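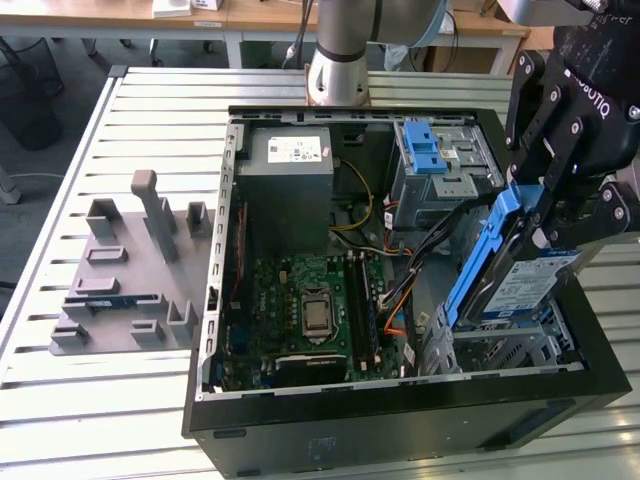 Desktop tower on its side, side panel off

Bench inspection, used desktop towers
Checked by: Yvonne Wragg
Second check: Gilmar Trindade
Date: 15 February 2026

1. Mains lead unplugged before opening — OK
2. Side panel set aside, screws in tray — OK
3. Processor cooler — not installed. Fit before any power test.
4. CPU socket — cover plate stays closed until a processor is ready. Radosław to confirm which one.
5. Graphics card in expansion slot — OK, low-profile type
6. Lower drive cage — no sharp edges found by hand. Leave as is.
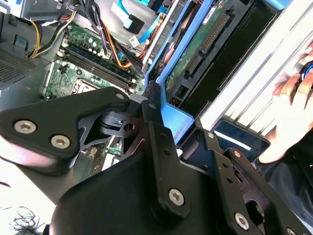 Memory slots, power wires and blue drive caddy

7. Memory slot clips — move freely, none cracked
8. Wires crossing the memory slots — comment: tie back before fitting modules. Same note as July.
9. Drive caddy — slides OK. Do not touch the gold pins.
10. Wipe drive before resale — open, goes to Lieselotte Rieger

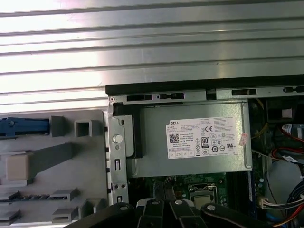 11. Power supply — Dell, label readable, 80 PLUS badge. Do not open the housing. Wait 4 minutes after unplugging before working near it.
12. Dust in vents — light, brush only

Result: HOLD. Items 3, 4, 8 and 10 to close — recheck in 2 days.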